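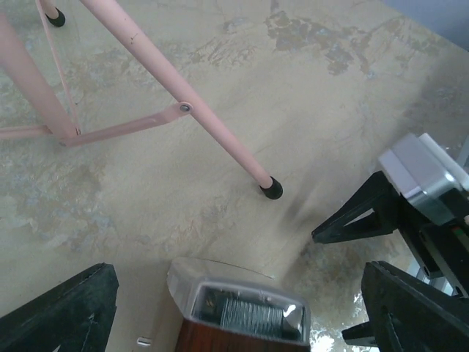 Gripper and Camera Comparison, Two-Arm Cell
Progress report to the Trernard Fund
18 May 2025

Summary

Work on the two-arm cell is on schedule for the comparison of fingers and the first half of the camera comparison. The controller comparison has not started. We have spent within the equipment line and are not asking for any change to the budget. One part of the plan, the test of soft finger pads, has been moved to July.

Work done in this period

The cell has two arms on a shared rail, with a camera at the wrist and a fixed camera that covers the whole work surface. Both arms use the same controller, so that differences in the results come from the fingers and the cameras.

We ran 304 trials. Of these, 106 used the Astex fingers and the rest used the Sevel fingers. A trial is one attempt at one step, such as taking hold of a leg, turning an item upright, or moving a sheet to one side. An operator drives the arms by hand control and marks the result as complete, partial or failed. Partial results are checked a second time against the recording.

The item set was changed after the first review. The old set was mostly blocks and boxes, and both types of finger handled them so well that the results did not separate. The new set is built around music practice equipment. A folding stand has thin round tubes, flat braces that move when they are pushed, and a hub that is wider than the jaws can open. Paper is included as a separate problem.

Fingers

On round tubes the two types are close. Both take hold well when the jaws come in square to the tube. The Sevel fingers do better when the approach is at an angle, and we think the wider contact face explains most of that. On the flat braces the Astex fingers are ahead, as the narrower tip can get in next to a joint without pushing on the leg beside it.

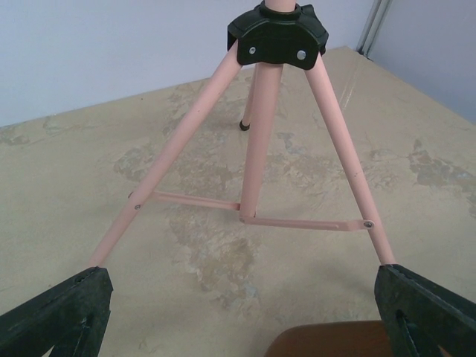 Wrist camera view of the music stand, with one finger of the gripper at each front leg.

Gripping both front legs at once was not in the original plan. Operators began trying it as a way of steadying the stand, and we have added it to the trial list as its own step. It needs a wide opening and leaves little room for error at the tips – a small error to one side means that one leg is pushed before the other is touched. We do not have enough trials yet to say which fingers suit it better.

Wear is a minor concern. Black plastic fingers show scuffing well before they lose any grip that we can measure, so we have stopped replacing them on looks alone. They are now changed after a failed pull test.

Cameras

The wrist camera is the better view for the last part of an approach. Its weak point is that the fingers hide the parts of the item that matter most, mainly the lower ends of the legs. Operators said they went back to the fixed view when they lost track of a foot or a joint.

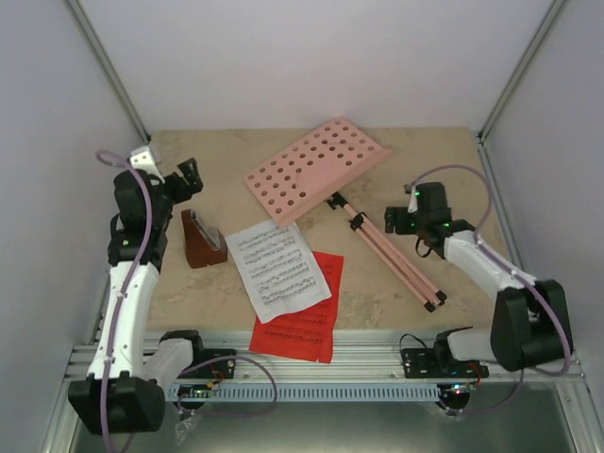

Camera placement is the main open question for the second half of the project. The fixed view gives the operator both arms and every item together, and it is the view we use for checking partial results. It is weaker on paper. With the white sheet of music lying on top of the red one, the color difference makes the upper edge easy to find, but two white sheets are much harder to tell apart. Cable routing also affects placement. The lavender cables loop over the arms and down past the rail, and any new camera mount has to stay clear of them through the full reach. Maldonado has quoted for a side mount that would do this, and we expect to order it within the current budget.

Problems and delays

We lost 7 working days to a fault in a wrist joint. The motor was replaced and the affected trials were run again. The earlier results are kept on file but are not included in the totals above.

The soft pads arrived in the wrong thickness and were sent back – this is the reason for the move to July.

Next period

Five tasks are planned:
Complete the Astex trials on paper
Add trials for the two-leg grip with both types of finger
Fit and test the side camera mount
Run the soft pad test in July
Begin the controller comparison, using the same item set

The trial log and the recordings are available to the fund on request. The next report will include the full results table for fingers, by item and by step.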